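Chapter 6
What a Recipe Leaves Out

Reading for this chapter: the Hisamby bread sheet (Appendix B) and your own notes from the Chapter 4 weighing exercise.

Most people who cook at home believe that a recipe is a set of instructions. Follow it, and you get the dish. Fail to get the dish, and you must have done something wrong. Cookbook publishers have little reason to disturb this belief, and food websites have even less. This chapter asks you to set it aside for a while and look at recipes the way you would look at any other written claim: who made it, how was it tested, and how much of what matters is on the page?

Start with time. "Cook the onions until golden, 5 minutes" is one of the most common lines in print, and it is very hard to make true on a home stove. A pound of sliced onions holds a great deal of water. Until most of that water has gone, the onions cannot get much hotter than boiling, and the browning that cooks want happens well above that. In our own trials, using the plain onion method in Appendix B, deep and even color took 43 minutes over medium-low heat. You may get there sooner with a wider pan or a hotter burner. You will not get there in five. Yet the line keeps being printed, copied from one book to the next, and readers keep blaming their stoves.

Then there are the words that sound exact and are not. A "medium" egg, a "large" potato, a "heaping" spoon, a "moderate" oven. Some of these have a trade meaning in one country and a different one, or none, somewhere else. The cup is the worst of them. Scoop flour straight from the bag and you pack it down; spoon it in lightly and the same cup holds a good deal less. In Chapter 4 you weighed your own cups of flour, and if your class was like most, the numbers on the board did not agree. A recipe that says "3 cups flour" has told you something, but less than it seems to.
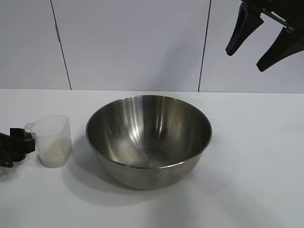 Supporters of the old style will say that cooks managed perfectly well for centuries without a scale. That may be so, but it proves less than they think. A cook who grew up beside another cook did not learn from the page. The written recipe was a reminder, a few words to bring back something the hands already knew. Old household books are full of entries like "make a good paste and bake it till done," and these were of real use to the person who wrote them. They are nearly useless to a stranger. When we praise such recipes for their charm, we are often praising a text we cannot cook from.

Now consider the other side, because weighing everything to the gram has its own false promises. The Hisamby bread sheet gives its water to the single gram. It looks like science. But flour takes up water differently depending on the wheat, the milling, and how long the bag has been sitting in a damp or dry cupboard. Two bakers can match the sheet to the gram and end up with one stiff dough and one slack one. The number is precise. Whether it is right for your flour is a separate question, and the sheet does not raise it.

The same doubt should be turned on testing. Many cookbooks now say that every recipe has been "tested." Tested by whom, in what kitchen, and how many times? The Brudia home cooking series says "kitchen tested" on its covers and leaves the matter there. A recipe tried once by the person who wrote it has been tested in a thin sense only, for the writer already knows what the words are supposed to mean. A better test hands the page to someone who has never seen the dish and keeps the writer out of the room. Few publishers do this, as far as we can tell — it is slow, it costs money, and it turns up problems that then have to be fixed.

None of this means that recipes are worthless, or that you should cook by instinct. Instinct is mostly practice that has been forgotten, and beginners do not have any yet. It means that a recipe should be read with questions in mind. Which steps give you a sign to look for, a smell or a color or a change in how the dough feels? Which give you only a number? Where the sign and the number disagree, which one does the writer seem to trust?

In the next section we compare 6 printed versions of the same lentil soup, among them one from the Hastosora community cookbook and one from the back of a Ko lentil bag. They differ more than you might expect, above all in what they fail to mention.

Before you read on

1. Find a recipe you have cooked more than once. Mark every word in it that a first-time cook could take in two ways.

2. Write down anything you do when making the dish that is not on the page. Include small things, such as when you turn down the heat.

3. Pick one cooking time from the recipe and check it with a clock. Bring the result to class, even if it matches.

6.1 Six Soups, One Name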